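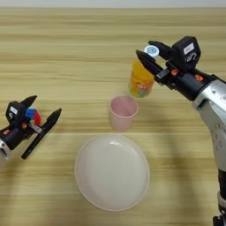 4. Oiling and caring for the tabletop

Read this section before you open the can. The label on Brilex Table Oil says one coat, two hours, done. We tried it that way on the Trollholm test tops and got a sticky surface that picked up lint for days. The steps below take longer.

You will need:
Brilex Table Oil, or any plain hardening oil
Sandpaper, 400 grit
Lint-free cotton rags
A metal bucket of water with a lid
Gloves

4.1 First oiling

1. Clear the top and wipe it with a barely damp cloth. Let it dry overnight. A hair dryer is no substitute, whatever you read on the forums.

2. Sand lightly, always along the grain. Two passes are plenty. You are knocking down raised fibers, and if you can see a change in color you have gone too far.

3. Remove the dust with a dry rag. Tack cloths are often recommended for this. Some of them leave wax behind, and oil does not like wax.

4. Pour a small pool of oil in the middle and spread it thin with a rag. The can suggests "a generous flood coat." The can is sold by the people who make the oil.

5. Wait 12 minutes, then wipe off everything that has not soaked in. Turn the rag often. The surface should feel almost dry under your hand.

6. Leave it for a full day before the second coat, and two days if the room is cold. Repeat steps 4 and 5.

CAUTION: Oily rags can catch fire by themselves. Put used rags straight into the bucket of water and close the lid. Do not ball them up or drop them in the trash.
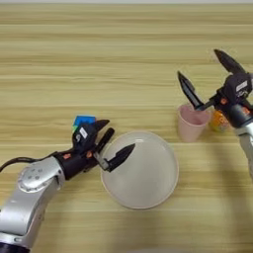 7. Keep hot dishes off the top for two weeks. The oil feels hard long before it is, and a warm mug in the first few days can leave a ring that has to be sanded out.

NOTE: Clekura sells a "curing booster" spray to go with its own oil. Toshio Chiba ran it on one half of a top and left the other half alone. After a week he could not tell the halves apart, and neither could we. Save your money.

4.2 Water rings and scratches

White rings sometimes fade without help. Give them a few days. If the mark is still there, rub it with a little oil and the 400 grit paper, feathering out past the edge – a small, hard-rubbed patch will look worse than the ring did.

Mayonnaise, toothpaste and walnut meat all have their fans. Jasper Hermans got a fair result with the walnut on a shallow scratch, for over a month, and then the scratch was back.

4.3 How often to re-oil

The Bosman care leaflet says every three months. For a table in normal use, once a year has been enough. Put a drop of water on the busiest spot. If it beads, leave the table alone. If it soaks in and darkens the wood, let the spot dry, then go back to step 1.

Section revised 03/12/2018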